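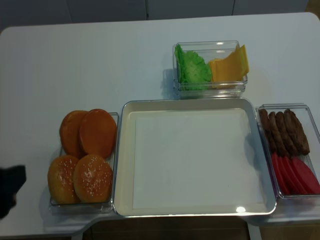 Slide 1: Four bun halves in a clear container

Decorating a small house, notes for Friday's talk

Slide 2. Start with the room. Our front room in Dunbar is 18 square metres and has three doors. Say this early, as people always ask.

Slide 3. Hanging things from the ceiling. I use a wooden rail with hooks along it. It takes paper stars, dried orange slices and the cards. Pass the rail round.

Slide 4. Cost. The first year came to 40 pounds, most of it for the rail and the screws. Since then I've bought string and one box of hooks. Mention the charity shop by the station.

Slide 5. Storage. Everything goes in two flat boxes under the bed. Label the short end, not the lid. Last November I had to pull both out to find the stars.

PAUSE for questions. Tea is at the back.

Slide 6. Other times of year. The same rail did for a birthday in spring (bunting) and for harvest (wheat, which sheds a lot). Skip the bunting photos if we're running late.

Slide 7. Lights. Battery ones only on the rail. Check the hooks can take the weight before switching on. Spare batteries are in my bag.

Handouts by the door. Collect the rail before leaving.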